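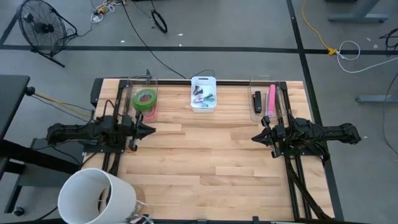 The 859 thing, and a straight line through Zadville

Last updated July 13, 2024
4 min read

Right, so a few of you have been asking about the number again, and I did promise I'd write it all up in one go instead of dribbling it out in the comments. Get a cup of tea, it wanders a bit.

It started with a bus ticket. I was clearing out the coat I only wear for walking and found an old ticket from the Corkum bus, and the last three digits on it were 859. Fine. Tickets have numbers. But I'd bought a secondhand book on dowsing that same morning and somebody had written 859 in pencil inside the back cover, very small, underlined twice. I sat on the stairs with one in each hand and went properly cold.

Since then I've had it on a raffle ticket (didn't win), on a delivery slip, and on the gas meter, where it was the last three digits on the one day I happened to open the cupboard. I know what the sensible people say. Once you're looking for a number you see it everywhere, and you don't notice the thousands of others going past. I've read that explanation many times and I think it's right as far as it goes. What it doesn't tell me is why that number picked me, or why the bus ticket was from Corkum of all places, and that's the bit I want to get to.

If you've been here a while you'll know I'm mad on ley lines. I got into them through my gran's old walking map, the cloth-backed one with the tea ring, and I've had it pinned to the spare room wall for years with bits of wool stretched across it. The longest bit of wool, the red one, runs from the mound at Corkum, over the Cemik spring, and then on to the old crossroads at Zadville. Three points on a line isn't much, I'm the first to admit it. You can get three points on a line with chip shops. But Cemik is a funny place. The water comes out under a thorn tree and people still tie rags on it, and my dowsing rods go absolutely bananas there, crossing so hard they knock together!

So after the bus ticket I got the ruler out. I measured the red line on the map and worked it out in proper distances and got nothing useful. Then I tried the angle, nothing there either. Then I took the letters of Corkum, Cemik and Zadville, turned them into numbers the usual way (A is 1, B is 2 and so on) and started adding, and by midnight I had paper all over the kitchen floor and the cat was asleep on Zadville.
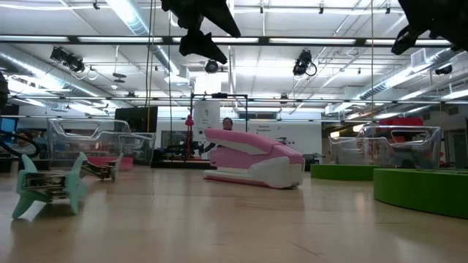
What I did find was in the digits themselves. Add up 8, 5 and 9 and you get 22, which anybody who's dabbled in numerology will tell you is a master number, the builder. You're not supposed to reduce it any further. And what do you find at one end of my line? A mound, which somebody built, by hand, with baskets of earth. I did a little dance round the kitchen. My sister, when I rang her, said lots of numbers add up to 22, and went back to her programme.

The next step was obviously to walk it. I didn't do the whole thing, my knees aren't up to it, but I parked by the Popescu garden centre and did the stretch that goes to the spring. I took the rods, a flask and the notebook. For the first 20 minutes there was nothing at all and I felt a bit of a lemon, if I'm truthful, especially when a man with two spaniels asked if I'd lost something. Then at the second stile both rods swung left together, and stayed left, all along the hedge and down to the thorn tree. I paced it from the stile to the tree. I'd have loved to tell you it was 859 paces. It was 500, bang on, which is a lovely round number and completely useless to me.

(I have since been told in the comments that my paces are short. They are. If somebody taller wants to go and do it, please do, and write down where you started!)

One more thing before I stop. I dreamed about the crossroads two nights after the walk. There was a stone in the middle of it with 9 notches down one side, and I woke up wanting very badly to rub my thumb over them. I don't remember any stone at Zadville, there's a bench and a grit bin, but the older maps have a little "St." marked there that my gran's doesn't, and I'd never noticed it until I went looking. Could be stone. Could be stile, or a saint, or a smudge.

I'm going over later in July when the verges have been cut, and I'll poke about in the long grass by the bench. If any of you know the village, or have a relative who remembers a stone being moved, leave me a comment. And if you've been getting 859 as well, tell me where you live, or at least which side of Corkum.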